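In Praise of the Scribble

My daughter started kindergarten with a pencil held in her fist like a spoon. The teacher was kind about it. She gave me a sheet with dotted lines, up and down, up and down, and asked that we do one sheet each evening. There were 48 sheets in the folder. I have thought about that folder a lot since then, and I want to write down why I stopped using it, and what I believe now about small children and writing.

I should say first that I grew up in another country and another language, where we did not write letters at all until we were almost seven. In my first school year we drew borders. It is the only word I can find for it in English. Every page of our notebook had a border at the bottom, made of loops or waves or little roofs, and we could choose the colour. I remember the pleasure of it very well. I do not remember any worksheet. So perhaps I am not neutral in this question, and the reader can take this into account.

When we moved to Nondora, the older children were already past this age and I did not notice how early everything begins here. With the youngest I noticed. At the preschool open house, there were tracing pages on the wall for three-year-olds. They were pretty pages, with a bee who flies to a flower and a car that drives to a garage, and the child must follow the line. The parents admired them. I admired them too. A page on a wall is something you can see, and we all like to see that our child is learning.

But I watched my daughter do these pages at our kitchen table, and what I saw was not a child who learns to write. She held her breath. She pressed so hard that the paper had holes. When the line went outside the dots she said a word which I will not repeat and which she certainly learned from me. After five minutes she was under the table. We had finished one bee.

In the same week she filled the back of a gas bill with what she called a letter to her grandmother. It was a scribble, from one side of the paper to the other, row after row, with small jumps between the "words". She read it to me with her finger under the rows. It had news in it, and a complaint about her brother, and a kiss at the end. Her hand was loose and quick. She was doing exactly the movements that the bee wanted from her, and many more, and she did them for half an hour.

I think we have made an error in the order of things. We give the line first and the reason for the line after, sometimes years after. A child who writes a pretend letter already has the reason. She knows that marks carry a message, that they go in a direction, that another person will read them. The straightness of the line can wait. It is much harder to give a bored child the reason than to give an eager child the line.

There is also the matter of the hand itself. A hand at four years old is not ready for a pencil in the way we imagine. It needs strength in the palm and it needs the two hands to learn to work as partners, one that holds and one that moves. Paper does very little for this. Dough does a lot. So do clothes pegs, and buttons, and peeling a mandarin, and tearing lettuce for the salad. In my mother's kitchen I sorted beans and wound wool, and I believe I learned to write there more than at school, although my mother only wanted to have her beans sorted. 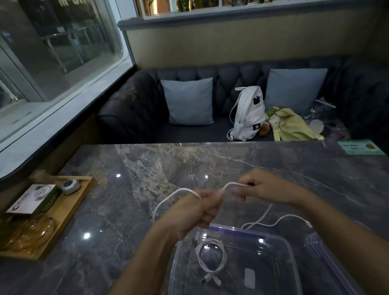

Now I can hear the answer of the teachers, because I have heard it in person. They say that not every family has time for the beans and the dough. They say that a sheet of paper costs almost nothing and every child in the room can have one, and a teacher with a full class must have some minutes when all the children are sitting. I accept this. I helped one morning a week in my daughter's class for most of that autumn, starting in October, and by ten o'clock I also wished very much that everybody would sit. I would never laugh at a worksheet again after that experience. It is a tool for adults as much as for children, and adults need tools.

I also accept that some children love them. My middle son, Cusi, loved them. He wanted the dots and the gold star and he wanted to do the next one. If you have such a child, please do not hide the pages because of my essay. He was proud, and pride is worth something.

My objection is to the sheet as homework, and to the sheet as proof. When the folder comes home, it says to the parents that the learning is in the folder. Then the evening has a quarrel in it. I know families around us in Jurna Street where the half hour before supper became the worst of the day, over a child of four who could not close a circle. These are loving families. They were afraid their child would be behind. Behind whom, I asked one mother, and she did not know, but she was sure that there was somebody.

Fear sells very well. I looked last winter at a subscription of printable pages called Nilow, which promised 68 pages each month and a chart where you can mark the progress. I do not say it was badly made. The drawings were nicer than most picture books. But I sat with the chart in front of me and I felt my own shoulders go up, and I thought, if it does this to me, what will it do to her? A chart with boxes wants to be filled. It will not tell you that your daughter spent the afternoon making a menu for a restaurant of stuffed animals, where soup costs a hundred dollars.

So what did we do? It is not a method, and I would be embarrassed to call it one. I put the folder on top of the fridge. I put a basket on the low shelf with envelopes, old calendars, a hole punch, short crayons and the stubs of pencils. The short ones are good, the fist does not fit around them, and the fingers must find their own place. I stopped correcting the grip. I wrote my own lists where she could see me write them, slowly, and I asked her to write hers. She wrote a shopping list with 31 lines, all of it scribble, and in the store she read it to me aloud, and I was obliged to buy some of what was on it.

We drew borders, too. I showed her the waves and the roofs from my first notebook, and she made them around everything, around birthday cards and around the phone number of the dentist. If somebody wants to call this prewriting practice I will not argue, because it is. The difference for me is that the border belongs to something. It makes the card more beautiful and the child can see that it does.

I spoke with the kindergarten teacher about this before the end of the term. I had prepared my sentences the evening before, as I still do when a conversation is important, and I used almost none of them. She listened, and she said she would not ask for the folder if I would send her a letter from my daughter sometimes. We sent up to five in one week. She put them on the wall between the bees. She also told me, and I think it was fair of her, that for some of the children the folder is the only paper at home, and she will continue to send it. I had no answer to this and I do not have one today. Maybe the folder could be half empty pages. Maybe a crayon could go home in it.

My daughter still writes her S in the wrong direction and she does not leave any space between words. Last night she left a note on my pillow about a sleepover, with a wave along the bottom in green, and two boxes to check, one for yes and one for yes.

January 30, 2021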